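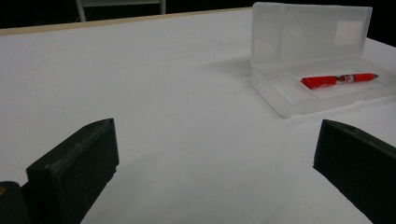 Saturday was the open day at Ledesma, the robot workshop on the second floor of the old seed warehouse in Wokthorpe. I signed up in July, forgot about it, and got a reminder the night before. The doors opened at 10. I got there at 10:20 because the parking lot behind the building is closed for paving and I had to leave the car over by the library.

You sign in, you get a sticker with your first name on it, and they put you in a group. Mine had five people in it. One was Morena Fiore, who I know a little from the library board, and she had brought her nephew. The other two were a couple who had driven over from Beline and seemed to know more about this stuff than the rest of us.

Our guide was Si-woo Lim. She has been at Ledesma two years and before that she repaired dental equipment. She talked for maybe ten minutes and then we went straight to the tables, which I appreciated. I've been on factory tours that were mostly slides.

What they work on there is small everyday handling. Opening things, closing things, putting a thing inside another thing. They don't program the motions by hand. A person does the job over and over with a gripper held in the hand, the camera on it records what the fingers do, and the recordings are used to train the arm in the next room. Si-woo said the set for the pencil case job was at 3774 recordings that morning. The goal is higher but she didn't say how much higher.

The pencil case job is a plain one. White table, a frosted plastic case with a hinged lid, a red pen. The pen goes in the tray and the lid gets closed. There are versions where it starts shut and the pen has to come out. A person with normal hands does this without looking. With two stiff green fingers it is a different matter, and we all got a turn.

I was bad at it. The fingers don't bend and you can't feel the pen, so you have to watch where the tips are the whole time. I picked the pen up too near one end and it swung around and fell out. Second try I got it into the tray but crooked, and the lid wouldn't go down over it. Third try worked. Morena's nephew got it on his first go and then did it four more times -- he is eleven.

I asked about the case, because it seemed like a mean choice. Rasmus Liepiņa, who runs the recording side, said see-through plastic is hard for cameras and that was one reason to use it. He also said they got a box of the cases cheap. They move the case to a new spot on the table between recordings and change which way it faces. He would like to do the same thing with the lights but the room only has so many outlets.

After that we went next door to see the arm. Tomás Bettencourt ran that part. The arm did the pencil case job three times while we stood behind the tape. First time fine. Second time it closed the fingers just short of the pen and went through the rest of the motions with nothing in them, very calmly, right up to shutting the lid. Third time fine again. It is slow. I'd say it took half a minute where the nephew took eight seconds. Tomás said speed is not what they are working on this year, and that 23 of the last 30 runs had gone right before we came in.

The man from Beline asked what it was for, in the end. Tomás said packing kits, mostly, and that a company called Grernby is paying for part of it. They put together school supply boxes and want help in August, when they can't hire enough people. I would have liked to hear more about that but the next group was already in the doorway.

There was coffee and a plate of lemon bars. I was back at the car by noon.

If you want to go, they are planning another one in the fall. It's free but you have to sign up on their page, and the stairs are steep. The freight elevator works if you ask at the front desk.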